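Workshop Tips: Software for a Bench Arm That Handles Kitchenware
Plurkullow notes, updated 30 April 2019

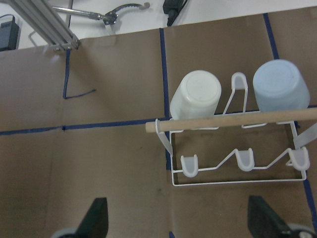 Ásdís Fogh wrote in to argue that the order of these tips was wrong: calibrate the wrist camera first, she said, and leave the planner alone until the same cup gives the same pose twice in a row. She has a point, and the camera section now comes first.

Wrist camera

Run the hand-eye calibration again after any change to the camera mount, even a tightened screw. Save each result as a new file with the date in the name. Do not overwrite the old one. When picks start landing to one side, load the previous file and compare before changing anything else.

Take 20 calibration poses and tilt the wrist in most of them. Poses that only slide sideways give a low error figure and a poor depth estimate.

Lock exposure and white balance in the driver. Brown cardboard under dim light pulls auto exposure up, and a white cup then loses its rim. Set exposure on the brightest object you intend to pick and accept a dark background.

Zones

Blue tape on cardboard is easy to segment by hue. Smudges and creases in the cardboard mostly differ from it in brightness, so threshold on hue and saturation and ignore value. A powder blue cup can fall inside a loose hue range. Raise the saturation floor until the cup drops out of the mask and the tape stays in.

Fit lines to the tape, then work from the lines. Do not use the raw mask as a boundary. A rack or a gripper finger will hide part of a strip, and the fitted line carries on underneath it. Reject any segment shorter than the tape is wide.

Store zone corners in the table frame, in meters. Zones stored in pixels are useless as soon as the wrist moves.

Dish rack

Thin white wire is hard for most depth sensors. Enter the rack in the planning scene as a set of boxes measured by hand: one for the base, one for each upright. Petchrat reads these from a plain text file and reloads it without a restart. Pad each box by 2 mm. More padding than that closes the gap between neighboring cups and the planner reports no path.

Translucent end caps on the prongs are often missing from the depth image. Add their height to the upright boxes.

For cups stored upside down, fit a circle to the base and take the grasp from its center and normal. A cup that leans needs the normal. If the software assumes vertical, the fingers will meet one wall early and push the cup over.

A dowel or spoon lying across the cups splits each outline into pieces. Turn on the merge step in Vino before pose fitting, or the lower piece is reported as a separate object. Plan the dowel as the first pick and look again before planning the cups.

Motion

Limit approach speed in software over the last 9 cm. Use a straight line in tool space for this part and let the planner choose freely for the rest.

Include the fingers at full opening in the collision model. Many stock models are saved with the gripper closed, and the wide position then clips the rack.

Logging

Record the image, joint state and planner seed for every attempt, good or bad. With the seed, a failed plan can be replayed at the desk. Trullham logs drop the seed by default; set keep_seed to true in the config.

Delete images from good attempts after a month. Keep the failures.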